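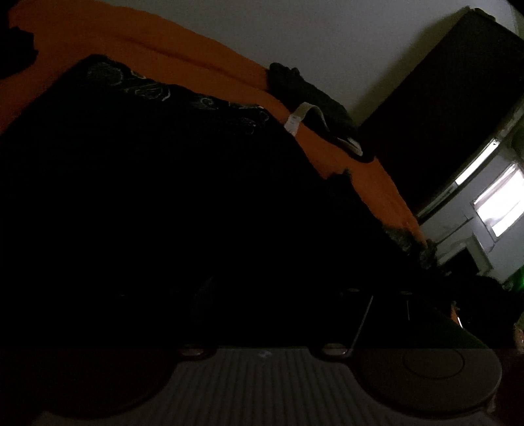

Pledelell guest house, Plodbridge - spring safety walk-through
Date: Mar 11, 2023
Done by: Ásdís Egilsson
Key: OK / FIX / ASK / N/A. Comments under the item. Anything marked FIX goes on the job board same day please.

1. OUTSIDE AND ENTRANCE

Front steps, handrail - FIX
Bottom bracket loose again. Same one as last July. Longer screws did nothing, the wood behind is soft. Needs a block let in, or move the bracket up to good wood.

Front step lighting - OK
Comes on late but comes on.

House number readable from road - FIX
Hedge. Cut it back. Fire truck has to be able to see it from the Plodbridge side, not just coming down the hill.

Gas meter cupboard - OK
Unlocked, clear, handle turns freely. Someone has been keeping plant pots in there, moved them to the shed.

Parking, fire access - ASK
Line paint almost gone. Van was across the hatching when I arrived. Do we repaint or put a sign up? Sign is cheaper.

2. HALL AND STAIRS

Front door opens from inside without key - OK

Night latch - FIX
Sticks when the door is pushed hard from outside, then you have to pull it toward you to free it. Fine if you know. Guests don't know. In smoke, in the dark, no chance. Top of the list.

Stair carpet - FIX
Lifting on the turn, left side going down. Taped for now. Tape is not a repair.

Stair lights - OK
Emergency fitting on landing - held up for the full test. Other one, by the office, went dim well before the end. FIX. Battery probably. Gál fitted both, ask them wether it's still under warranty before we buy anything.

Exit signs - OK
Wiped them. Dusty.

Panel - OK
No faults showing. Log book was in the drawer and not beside the panel. Back beside the panel now, please leave it there.

3. KITCHEN

Fire blanket - OK
Extinguisher - ASK
Gauge in the green, tag out of date. Serviced and not re-tagged, or not serviced? No paperwork in the folder for either.

Extractor filter - FIX
Greasy. Really greasy. Soak it tonight.

Fridge temps written up - FIX
Gaps. Whole stretches with nothing, then a run all in the same pen. I'd take a gap over a made up number, just so that's said.

Hot tap warning sticker - FIX
Peeled off. Spare stickers are in the office, second drawer.

First aid box - FIX
No burn dressings, no small plasters. Plenty of eye wash for some reason. Order went in to Pronness, reference 414, so don't order twice.

Dishwasher hose - OK
Dry underneath, checked with a flashlight.

4. BOILER ROOM

Door closes on its own - OK
Storage - FIX
Paint cans, folded chairs, a box of Christmas stuff. None of it can be in there. I know there's nowhere else. Still can't be in there.

CO alarm - OK
Tested, loud. End of life date on the back is still good.

Pressure - OK
Sitting where the plate says it should.

Boiler service - ASK
Due. Gál quoted 162 for the visit, parts on top. Can someone say yes to this so I can book it.

5. BEDROOMS

General, all rooms:
Smoke alarms - OK, all sounded.
Window restrictors - OK apart from back room, see below.
Escape plan on back of door - FIX. Old version still up in most rooms, shows the fire door where the closet is now. New ones are printed, they just need putting up.
Mattress labels - OK
Furniture not blocking door swing - OK

Portable heaters - FIX
This is the one I care about. Too close to the beds. A blanket hangs down, or gets kicked off in the night, and it's against the grill. Clear space all round, nothing draped over, nothing on top, not even for five minutes to dry a towel. Same for clothes piled on the bed, they slide. Heaters off at the wall when the room is empty. The short ones go on an outlet directly, never an extension lead.

Extension leads - FIX
One under a rug, took it away. One lead plugged into another lead in the twin room, took that away too. If guests need more outlets near the bed they need more outlets near the bed, leads are not the answer. Price from Gál for the extra outlets is 700, which sounds like a lot until you think about what's under the rugs.

Phone chargers - ASK
People charge under the pillow. Can we put a line in the welcome folder? Something short. "Charge it on the table" would do.

Back room window - FIX
Restrictor screw missing, window opens all the way. Don't let the room to anyone with small kids till it's done.

Spare bedding - ASK
Do we have the fire labels for the newer blankets? The older ones are in the folder. If the label has been cut off I need the reciept or the supplier's name at least.

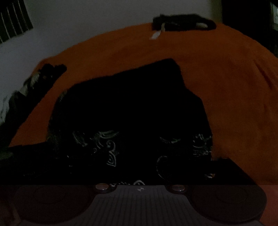 Hervé Rey: Labels for the newer ones are in the blue folder, not the green. I'll move them over. On the heaters, agree they come out of the small rooms completely. The radiators cope if the valves are opened up, and I've just bled the ones on the top floor. Say yes to the boiler visit from me. I'm less sure about the outlets, can it wait until after the summer?

Ásdís: Thanks. Boiler is booked, they'll call with a time. Outlets - no, I don't think so. Could do the twin room first and leave the rest, would that help? Leads stay out of use in the meantime, so somebody is going to complain they can't charge a phone in bed. Fine by me.

Hervé: Twin room first, ok. Get a split price.

6. BATHROOMS

Pull cords - OK
Water temperature at basins - OK, shower upstairs runs hot. FIX. Mixing valve wants adjusting, guests with kids have mentioned it.
Shower heads descaled - FIX, not recorded. If it was done write it down.
Little used taps run through - FIX, same again. The sheet stops in January. Every tap that isn't used daily, run it weekly, sign it. Back room basin especially.
Non-slip mats - OK, one has lost its suckers, binned.
Extractor fans - OK, noisy in the shared one but it pulls.
Lock opens from outside with a coin - OK

7. LAUNDRY

Dryer lint filter - FIX
Packed solid. After EVERY load. There's a sign and it's at eye level so I don't know what else to do.
Dryer vent hose - OK, no kinks
Never run overnight - ASK. Was it warm from this morning or from last night? It was still warm early on.
Iron cable - FIX, outer sleeve split near the plug. Cut the plug off so it can't be used. New iron please.
Detergents up high - OK

8. STAFF

Fire drill - FIX, overdue
Who can reset the panel - ASK. I can. Hervé can. Anyone else?
Lone working, late check-ins - ASK. Phone in the office has no signal past the door. Two-way radio or a second handset?
Accident book - OK. One entry, cut thumb, closed.

JOBS BY END OF WEEK
Night latch
Heaters out of small rooms
Back room restrictor
Stair carpet
Boiler room cleared
New escape plans up
Emergency light by office

JOBS THIS MONTH
Handrail bracket
Hedge
Shower mixing valve
Extinguisher paperwork
Drill
Split price for outlets

Late comments

Hervé: Latch is done, cleaned and adjusted the keep. Try it yourself before you tick it. Form 18 for the insurer also wants the extinguisher serial number, can you send it when you're next in.

Ásdís: Tried it, opens clean now. Ticked. Will send the serial with the paperwork if the paperwork exists. Boiler room is half cleared, the chairs are in the hall and they can't stay there either.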